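Section 4: Sorting a Mixed Fabric Pile

Welcome to the fun part! By now your Bramisham sorting station is standing level and the trays are clicked in, so you can bring over a heap of fabric and get going.

Before you start

Clear a surface big enough to spread the whole heap out. Keep the Carrasco label cards (part 1047) within reach, and check pockets for pins.

Caution: Never reach into a pile with your whole hand if you sew at home. Lift from the top – needles love to hide in folds.

Steps

1. Tip the heap out and loosen it with a gentle shake. Don't smooth anything yet.

2. Pull out the big plain pieces first. They take up the most space, and the pile shrinks wonderfully fast once they're gone! Lay them in the wide tray.

3. Next come the prints. A floral with a border should be opened along its crease and refolded with the border facing out, so you can find it again at a glance.

4. Leave small knits for last. Stripes are easy to spot, even tangled up with lilac flowers and smooth pink cloth. 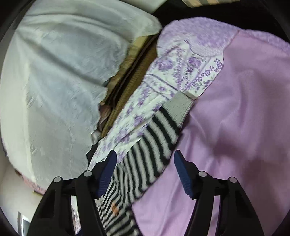

Azra Zupan wrote to us that she does it the other way around, knits first, and that her stripes no longer end up rolled inside a tablecloth. She also asked whether socks need their own tray.

They do if you have more than a handful. Slide in the narrow divider (part 814) and you get two neat lanes, one for pairs and one for singles waiting for a partner.

5. Fold each knit once across the middle. Stretchy pieces keep their shape better lying flat, so skip the tight balls.

6. Stack prints by main color – all the purples together look gorgeous – and slip a label card under the top fold.

Note: Slippery fabrics slide off a tall stack. Put them at the bottom, or roll them and stand the rolls upright.

7. Push the trays back until they click. For fitting the lid, go to page 23.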